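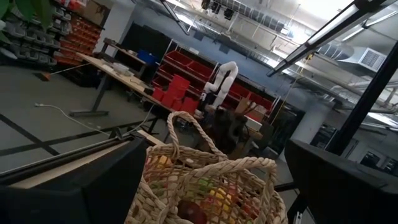 What do you carry fruit in when the plastic bag has gone? At Vescombe, a basket made of thick cord, with a looped handle at front and back to hold it by.

The Vescombe workshop dropped plastic bags from its fruit round in May, and people have more or less stopped grumbling. The replacement is a cream braided rope basket in a weave so open that everyone can see who has taken the last apple. Ragnvald Fagerlund, who runs the stores, calls this a feature.

The baskets come from Macedo, a small maker two streets away, and cost 11 pounds each. Fagerlund ordered 316 of them, which he admits was a typing error, though he has yet to say what he meant to type. The spares are going to neighbouring firms at cost, and Brotex has already taken a batch for its canteen.

Results so far are mixed. Apples travel well. Grapes do not, and a short notice by the sink now asks people to stop trying. Plums are under review.

"You do get used to looking at your lunch through holes," said Anderson Barbosa, who works at the long bench and was against the whole thing until he was given a basket to take home. "My mother wants 2 more."

Vescombe reckons it was getting through almost 4000 bags a year – a figure that surprised the people who had been using them. The baskets can be washed by hand in cool water and should be dried flat, away from the heater.

Spare baskets can be collected from the stores until 31 July 2026. Bring your own fruit.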